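**조마삭 훈련**(調馬索訓練, 영어: lungeing 또는 longeing)은 사람이 땅에 서서 긴 줄을 잡고, 말이 사람의 둘레를 원형으로 돌게 하는 훈련 방법이다. 줄을 조마삭이라고 하며, 함께 쓰는 긴 채찍을 조마 채찍 또는 추편이라고 한다. 승마장에 따라서는 영어를 그대로 옮겨서 "런징" 또는 "론징"이라고 부르는 곳도 있다.

이 훈련은 어린 말의 기초 교육, 쉬었던 말의 운동 재개, 기승 전의 준비 운동, 초보 기승자의 자세 교육 등에 사용된다. 말을 손으로 끌고 걷는 유도 훈련과 함께 지상 훈련에 속한다.
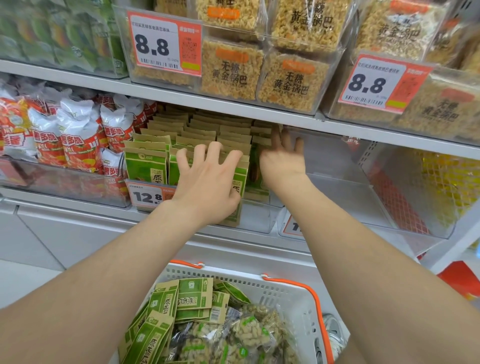
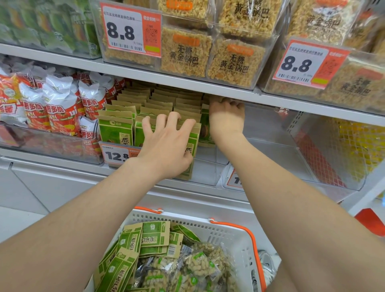
## 용어와 범위

조마삭 훈련이라는 말은 넓은 뜻과 좁은 뜻으로 쓰인다. 좁은 뜻에서는 줄 하나를 사용하여 말을 원으로 돌리는 것만을 가리킨다. 넓은 뜻에서는 줄 두 개를 사용하는 훈련과, 울타리가 있는 둥근 마장에서 줄 없이 하는 훈련도 포함된다. 그러나 두 번째와 세 번째는 도구와 신호의 방법이 다르기 때문에, 교본에서는 보통 다른 장에서 설명한다.

말이 왼쪽으로 도는 것을 "좌수전", 오른쪽으로 도는 것을 "우수전"이라고 한다. 원의 안쪽에 있는 다리와 바깥쪽에 있는 다리를 각각 내방 다리, 외방 다리라고 부르는 것은 기승할 때와 같다. 방향을 바꾸는 것은 "수전 변경" 또는 그냥 "손 바꾸기"라고 한다.

## 목적

### 어린 말의 기초 교육

사람을 아직 태우지 않은 말에게 조마삭 훈련은 음성 명령을 배우는 시간이다. 평보, 속보, 구보, 정지의 네 가지 명령을 먼저 배우고, 그 다음에 같은 걸음 안에서 속도를 줄이거나 늘리는 것을 배운다. 안장과 복대의 감각에 익숙해지는 과정도 이 시기에 이루어진다. 안장을 처음 얹은 날에 바로 구보를 시키는 것은 권장되지 않는다. 복대가 갑자기 조이는 느낌을 받으면 등을 둥글게 올리고 뛰는 말이 있다.

### 기승 전의 운동

마방에서 오래 서 있던 말은 사람이 타기 전에 몸을 풀 필요가 있다. 조마삭을 사용하면 등에 무게가 없는 상태로 근육을 움직이게 할 수 있다. 또한 훈련자는 말의 걸음을 옆에서 볼 수 있으므로, 절뚝거림이나 짧아진 보폭을 일찍 발견하기 쉽다. 수의사가 파행 검사를 할 때 단단한 바닥과 부드러운 바닥에서 각각 말을 원으로 돌리게 하는 것도 비슷한 이유에서이다.

다만 말을 피곤하게 만들기 위하여 오랫동안 빠르게 돌리는 방법은 많은 지도자가 비판한다. 원운동은 직선 운동보다 관절에 부담이 크고, 매일 반복하면 말의 체력이 올라가므로 원래의 목적도 이루기 어렵다.

### 초보 기승자의 교육

기승자가 말을 타고 있고, 지도자가 조마삭을 잡고 있는 형태이다. 기승자는 방향과 속도를 지도자에게 맡기고, 자기의 균형에 집중할 수 있다. 등자 없이 앉기, 팔을 옆으로 펴기, 눈을 감고 걸음을 느끼기 같은 연습이 여기에서 이루어진다. 마상 체조(볼팅) 경기도 조마삭으로 원을 도는 말 위에서 진행된다.

## 도구

### 조마삭

조마삭은 면, 나일론, 또는 두 재료를 섞은 천으로 만든다. 면은 손에서 잘 미끄러지지 않지만 비를 맞으면 무거워진다. 나일론은 가볍고 질기지만 말이 갑자기 당길 때 손바닥에 마찰 화상을 만들 수 있다. 줄의 한쪽 끝에는 금속 고리가 있고, 다른 쪽 끝에는 손잡이 고리가 있는 제품이 많다. 손잡이 고리에 손목을 넣는 것은 위험한 행동으로 여겨진다. 말이 달아나면 사람이 끌려갈 수 있다.

금속 고리에는 회전하는 것과 회전하지 않는 것이 있다. 회전하는 고리는 줄의 꼬임을 막아 준다. 고리가 너무 무거우면 말의 턱이나 코 옆을 계속 두드리게 되어, 예민한 말은 머리를 흔든다.

### 굴레와 조마용 굴레

조마삭을 어디에 연결하는가에 대해서는 여러 의견이 있다. 전통적으로 가장 많이 권장되는 것은 코 위에 고리가 있는 조마용 굴레(카베송)이다. 이것은 입에 압력을 주지 않고, 방향을 바꿀 때 줄을 다시 연결할 필요가 없다. 대신 크기가 맞지 않으면 볼 쪽의 끈이 바깥쪽 눈에 닿을 수 있으므로, 착용한 후에 머리를 옆에서 한 번 밀어 보아서 돌아가는지 확인한다.

재갈에 연결하는 방법은 세 가지가 알려져 있다.

- 안쪽 재갈 고리에만 연결하는 방법. 간단하지만, 당기면 재갈이 입 안에서 옆으로 끌려갈 수 있다.
- 안쪽 고리를 통과시켜 머리 위로 넘긴 후 바깥쪽 고리에 연결하는 방법. 제어가 강하지만 입꼬리와 목덜미에 동시에 압력이 간다.
- 양쪽 고리를 짧은 끈으로 잇고 그 가운데에 연결하는 방법. 방향을 바꾸기 쉽지만, 재갈이 입 안에서 꺾이면 입천장에 닿을 수 있다.

일반 마방 굴레에 연결하는 사람도 많다. 조용한 말에게는 충분하지만, 힘이 센 말이 밖으로 나가려고 할 때에는 굴레가 돌아가서 눈을 누를 수 있다.

### 복대와 보조 고삐

조마용 복대에는 여러 높이에 고리가 달려 있으며, 여기에 보조 고삐를 연결한다. 보조 고삐에는 옆 고삐(사이드 레인), 삼각 고삐, 샹봉 등이 있다. 옆 고삐는 고무가 들어간 것과 가죽만으로 된 것으로 나뉜다. 고무가 있는 것은 움직임에 따라 늘어나므로 부드럽지만, 어떤 말은 고무에 기대는 습관을 배운다고 한다.

보조 고삐는 말의 코가 수직선보다 뒤로 오지 않을 만큼 길게 맞춘다. 준비 운동의 평보에서는 연결하지 않고, 말이 몸을 편 후에 연결하는 것이 일반적이다. 훈련을 마친 후에는 걷는 정리 운동 전에 먼저 푼다.

### 채찍

조마 채찍은 손잡이 부분과 긴 끈 부분으로 되어 있다. 기승자의 다리를 대신하는 도구로 설명되며, 때리는 것이 목적은 아니다. 끝을 비절 쪽으로 향하면 앞으로 가라는 신호가 되고, 어깨 쪽으로 향하면 원의 밖으로 나가라는 신호가 된다. 사용하지 않을 때에는 끝을 뒤로 돌려 팔 밑에 끼운다. 바닥에 내려놓았다가 허리를 굽혀 다시 줍는 동작에는 놀라는 말이 있다.

### 보호 장비

훈련자는 장갑, 헬멧, 발목을 덮는 신발을 착용한다. 박차는 줄에 걸릴 수 있어서 벗는다. 말에게는 다리 보호대를 채우는 경우가 많다. 작은 원에서는 한쪽 발굽이 반대쪽 다리를 치는 일이 직선에서보다 자주 일어난다.

## 장소

바닥은 평평하고 미끄럽지 않아야 한다. 모래가 너무 깊으면 힘줄에 부담이 되고, 너무 단단하면 발굽과 관절에 충격이 크다. 같은 자리에서 계속 원을 그리면 바닥에 길이 파이므로, 규모가 있는 승마장에서는 조마삭 훈련의 위치를 날마다 옮기도록 규칙으로 정하기도 한다.

전용 둥근 마장은 울타리가 말의 바깥쪽을 막아 주는 장점이 있다. 반면에 말이 울타리에 의지하여 원을 그리게 되어, 넓은 곳으로 나왔을 때 모양이 무너지는 경우가 있다. 직사각형 마장의 한쪽 끝을 쓰는 경우에는 열린 쪽에 횡목이나 원뿔을 놓아서 경계를 만든다.

다른 기승자가 있는 마장에서 조마삭 훈련을 하는 것은 승마장에 따라 금지되거나 제한된다. 허용되는 곳에서도 먼저 물어보는 것이 예절이다.

## 기본 방법

### 훈련자의 위치

훈련자와 말은 삼각형을 이룬다. 줄이 한 변, 채찍이 다른 한 변, 말의 몸이 나머지 한 변이다. 훈련자는 말의 복대 자리와 마주 보고 선다. 이 위치보다 앞으로 나가면 말은 멈추거나 방향을 돌리려고 하고, 뒤로 가면 더 빨리 나간다. 초보자에게 흔한 잘못은 자기도 모르게 말의 머리 앞으로 걸어가면서 동시에 채찍으로 앞으로 가라고 하는 것이다. 말에게는 서로 반대되는 두 신호가 된다.

이상적으로는 훈련자가 한쪽 발뒤꿈치를 축으로 하여 제자리에서 돈다. 그러나 어린 말의 경우에는 훈련자도 작은 원을 그리며 같이 걷는 것이 실용적이다. 이렇게 하면 줄을 짧게 잡으면서도 말의 원은 크게 할 수 있다.

### 줄을 잡는 법

좌수전에서는 왼손에 줄, 오른손에 채찍을 잡는다. 남은 줄은 손에 둥글게 감지 않고, 접어서 겹친 모양으로 잡는다. 감은 줄은 당겨질 때 손을 조일 수 있다. 줄은 땅에 끌리지 않을 만큼 가벼운 긴장을 유지한다. 너무 느슨하면 말이 밟을 수 있고, 계속 팽팽하면 말이 머리를 밖으로 돌리고 안쪽 어깨로 기대게 된다.

줄의 신호는 기승에서 고삐의 신호와 같은 원리이다. 손가락을 잠깐 쥐었다가 푼다. 길게 당기는 힘에는 말이 더 센 힘으로 대답하는 경우가 많다.

### 음성

음성 명령은 단어보다 음의 높이와 길이가 중요하다고 알려져 있다. 올라가는 걸음의 명령은 짧고 끝을 높게, 내려가는 걸음의 명령은 길고 끝을 낮게 한다. 한 마방에서 여러 사람이 같은 말을 훈련한다면, 단어를 종이에 써서 붙여 두고 모두 같은 단어를 쓰는 것이 좋다.

### 시간과 순서

한 번의 훈련은 평보로 시작하고 평보로 끝난다. 양쪽 방향을 같은 시간으로 하는 것이 원칙이지만, 굳은 쪽이 분명한 말은 쉬운 방향에서 시작하고, 어려운 방향을 한 다음, 다시 쉬운 방향에서 끝내기도 한다. 어린 말의 경우에는 한 방향을 4분씩 하고 바꾸는 방식이 Stukley 승마학교의 교본에 실려 있다. 이 교본에서는 전체 시간에 정지하여 서 있는 시간도 포함시키고 있다.

원의 크기는 말의 나이와 걸음에 따라 정한다. 작은 원은 말을 더 구부러지게 하지만 균형을 요구하며, 훈련되지 않은 말은 엉덩이를 밖으로 빼서 어려움을 피한다. 그래서 구보는 큰 원에서만 가르치는 것이 보통이다.

## 흔한 문제

**원 안쪽으로 들어오는 경우.** 줄이 느슨해지고 말의 어깨가 훈련자 쪽으로 기운다. 채찍 끝을 어깨 쪽으로 향하고, 줄을 접어서 길이를 맞춘다. 훈련자가 뒤로 물러나면 말은 들어오는 것이 맞는 대답이라고 배울 수 있다.

**밖으로 당기는 경우.** 특히 마사 쪽을 지날 때 자주 나타난다. 그 지점에 오기 전에 줄을 두세 번 짧게 쥐었다 풀고, 지나간 다음에 부드럽게 한다. 이미 당기기 시작한 후에 힘으로 버티는 것은 효과가 적다.

**갑자기 멈추고 방향을 돌리는 경우.** 훈련자의 위치가 앞으로 나가 있는지를 먼저 확인한다. 위치가 맞는데도 같은 일이 반복되면 허리, 발굽, 치아의 통증을 의심할 수 있다.

**너무 빨리 달리는 경우.** 채찍을 내리고, 목소리를 낮추고, 원을 조금씩 작게 한다. 한 번에 급하게 작게 하면 말이 미끄러질 수 있다. 울타리 쪽으로 원을 옮겨 말이 벽을 보게 하는 방법도 있으나, 뛰어넘으려는 말에게는 쓰지 않는다.

**앞으로 가지 않는 경우.** 보조자가 말의 바깥쪽에서 같이 걸으며 끌어 주는 방법이 고전적이다. 보조자는 처음에는 머리 옆에서 걷다가, 말이 이해하면 점점 거리를 두고 마지막에 빠진다.

## 변형

### 쌍조마삭

줄 두 개를 재갈의 양쪽에 하나씩 연결하고, 바깥쪽 줄을 말의 엉덩이 뒤로 돌려서 잡는다. 바깥쪽 줄이 생기므로 말의 어깨와 엉덩이를 더 정확하게 제어할 수 있고, 멈추지 않고 방향을 바꿀 수 있다. 이 형태는 마차 말을 교육하는 과정에서도 중요하다. 뒷다리에 줄이 닿는 느낌에 먼저 익숙하게 한 후에 시작한다.

### 횡목을 사용하는 훈련

원 위에 부채꼴로 횡목을 놓고 말이 그 위를 걷게 한다. 부채꼴이므로 안쪽은 간격이 좁고 바깥쪽은 넓다. 훈련자는 원을 조금 옮기는 것으로 보폭을 조절할 수 있다. Masero 목장의 회복 운동 과정에서는 처음 들어온 말에게 횡목 한 개만을 사용하며, 여러 개를 놓는 것은 평보가 고르게 된 다음이다. 횡목은 굴러가지 않도록 받침에 고정하는 것이 안전하다.

### 볼팅용 조마삭 훈련

마상 체조에서는 말이 같은 속도의 구보를 오래 유지해야 한다. 훈련자의 역할은 눈에 띄지 않지만, 말의 리듬이 깨지면 선수의 연기도 깨지기 때문에 채점에서 말의 움직임을 따로 본다.

## 지역과 단체에 따른 차이

가르치는 순서는 지역과 학교에 따라 상당히 다르다. 유럽의 고전 마술 계통에서는 조마삭을 잡는 일 자체를 하나의 기술로 보고, 학생이 먼저 말 없이 줄을 접고 푸는 연습을 한다. 서부 승마 계통에서는 짧고 굵은 줄과 끈 굴레를 쓰는 경우가 많고, 원을 계속 도는 것보다 뒷다리를 옆으로 옮기게 하는 것과 멈추어 훈련자를 보게 하는 것을 중요하게 여긴다.

Kaneko 마술원의 과정은 두 계통을 섞은 예로 볼 수 있다. 이곳의 지상 훈련 과정은 13단계로 되어 있고, 조마삭은 그 중간에 나온다. 앞의 단계는 모두 유도와 정지, 후퇴에 관한 것이다. 과정 전체는 108시간으로 정해져 있으며, 그 가운데 48시간은 이미 교육이 끝난 말과 함께 한다. 경험이 없는 사람과 경험이 없는 말을 동시에 가르치지 않는다는 생각이 이 배분의 바탕에 있다.

Kovar 승마 클럽에서는 조마삭 훈련을 기승 수업의 준비로만 허용하고, 회원이 혼자 하는 것은 내부 시험을 통과한 후에 가능하다. 시험의 내용은 도구를 맞추는 것, 양쪽 방향의 세 걸음, 그리고 줄이 엉켰을 때의 대처이다.

## 안전과 복지에 관한 논의

조마삭 훈련에서 일어나는 사고로는 손의 화상과 골절, 뒷발에 차이는 것, 줄에 다리가 감겨 넘어지는 것이 대표적이다. 말을 원으로 내보내는 순간에 특히 조심하여야 한다. 흥분한 말은 나가면서 뒷발을 옆으로 차는 일이 있으므로, 훈련자는 어깨 옆에 서서 말의 머리를 먼저 밖으로 보내고, 엉덩이가 닿지 않는 거리를 유지한다.

복지의 면에서는 두 가지가 자주 논의된다. 하나는 보조 고삐를 짧게 고정하는 문제이다. 기승자의 손은 말의 움직임에 따라갈 수 있으나 고정된 고삐는 그렇게 할 수 없으며, 말은 목을 쉬게 할 방법이 없다. 따라서 사용하더라도 시간을 짧게 나누고 중간에 풀어 주는 것이 권장된다. 다른 하나는 반복되는 원운동의 부담이다. 성장 중인 말, 관절염이 있는 말, 힘줄을 다친 말에게는 직선으로 끌고 걷는 운동이 더 적당할 수 있으며, 이에 대해서는 담당 수의사의 판단에 따른다.

줄 없이 둥근 마장에서 말을 쫓아 달리게 한 후, 말이 가까이 오는 것을 신뢰의 표시로 해석하는 방법에 대해서도 의견이 나뉜다. 찬성하는 쪽은 말이 스스로 선택한다는 점을 강조하고, 반대하는 쪽은 도망갈 수 없는 공간에서 압력을 피하는 행동이라고 설명한다.

## 같이 보기

- 지상 훈련
- 마상 체조
- 장조마삭(롱 레인)
- 파행 검사
- 원형 마장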